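Reputation without the grind: a talk with the quest lead on Lotadero

The first thing Milagros Ignacio wants to show me is a fishmonger. She has been a quest designer at Nogueira for long enough to have shipped dragons, sky temples and a talking volcano, and she loads up a test character, runs straight past all the scenery in the harbor town of Trureo and stops in front of a woman gutting sardines.

"Her name is Nisetti and she has 139 lines," Ignacio says. "I wrote most of them. I could have written twice that!"

Nisetti is the quartermaster for the Saltwives, the first of the 4 factions players can court in Lotadero, the online role-playing game the studio is bringing to open testing in June. She is also the reason I asked for this interview. I played the closed test over the spring, and I kept going back to that stall long after I had bought everything on it (the eel-skin gloves are very good, by the way, get them before the cloak).

In most games of this type you raise your standing with a group by doing the same errands every day until a bar fills up. Lotadero has a bar too, but it moves when the faction hears about something you did. Pull a boat off the rocks at night and the Saltwives may not mention it until the following morning, when the lamp keeper has walked down the hill and told everyone.

"We call it gossip," Ignacio says. "There's a longer name in the design document and we all forgot it. Somebody sees you, they walk somewhere, they talk. If you want to be famous by lunchtime, do your good deed in the market. If you want to rob the customs house, please wait for fog."

She laughs at that, and then spends ten happy minutes on fog. It rolls in from the west side of the map, it shortens how far townspeople can see, and one tester used it to raise his standing with the smugglers and the customs officers on the same evening. The team talked about closing the loophole and left it in.

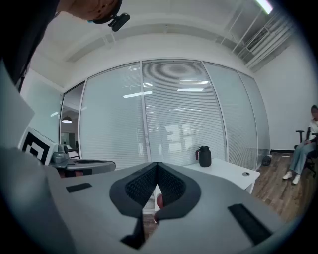

A white table with a black thermos carafe, blinds behind.

The system nearly went another way. An early version had 32 separate reputation ranks, each with a title and a small reward, and Ignacio says she defended it for months.

"I had a spreadsheet, a beautiful one. Then Imelda sat down to play it and asked me what the difference was between Trusted Friend and Valued Friend, and I opened my mouth and had nothing to say."

Imelda Magbanua, who handles the game's economy, joins us for part of the afternoon and remembers the moment a little differently. "She had plenty to say. It took her half an hour. None of it was an answer." The ranks were cut to a handful and the rewards were moved into shops, where a player can see them from the start and decide whether they're worth chasing.

I ask Magbanua about prices, a sore point on the test forums. The top item in Nisetti's stall, a lantern that calls a small boat to any dock, costs 260 pearls, and pearls come slowly if you play alone.

"Solo players are right to be annoyed about that one," she says. "Divers in a group were finding pearls so fast that I set the price for them, and then everybody else got stuck with it. We're changing where pearls turn up. The price stays put for now, I want to see what happens first."

What about people who can only log in for an hour after the kids are asleep? Ignacio perks up. Gossip keeps moving while you are offline, she explains, so a short session can pay off the next time you play. Her own character is mostly played this way. She does one kind thing for the net menders, logs out, and comes back to find a basket of bread on her doorstep.

"I know exactly why the bread is there. I wrote the rule that puts it there! And I still go, oh, bread!"

There are rough patches, and she brings them up before I can. Townspeople sometimes carry news to an empty house and stand there. The fourth faction, the Bell Wardens, has a good opening quest and then not much until you reach the upper town, and she is writing new ones for it now. She won't tell me what they are, except that one involves a goat and a legal document.

Toward five o'clock she goes back to the stall one last time, to show me a line she thinks I've missed. You have to buy nothing on three visits in a row. Nisetti wipes her knife, looks up and asks if you're lonely or just cheap.

I had never seen it. I always buy the sardines.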